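Rekance open day, June

The shuttle from the Plilham parking lot was supposed to leave at 2. It left at 2:33, so we missed the welcome talk, which I'm told was mostly about the new logo.

Rekance is a business park now, and the brochure calls it "a town within a town." I saw a bakery counter, a bank machine and a lot of fresh gravel. Our guide, Emilian Marinescu, was friendly and walked fast. He said 610 people work on the site. On an open day it was hard to tell who was staff and who had come for the free lunch.
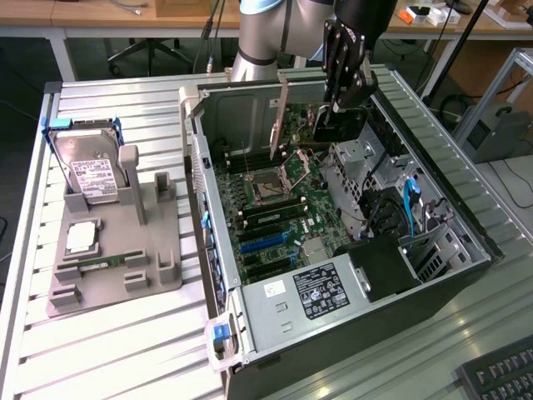 A desktop tower on its side with the side panel off, CPU socket empty.

The Costache building is the one they want you to remember. It has a roof garden, closed for our visit, and a water system that reuses rain. I asked how much it saves in a dry year and got a leaflet. Rents were not discussed - Prolarbridge handles those, and their desk had a bowl of mints and two empty chairs.

Lunch was decent. The shuttle back was on time.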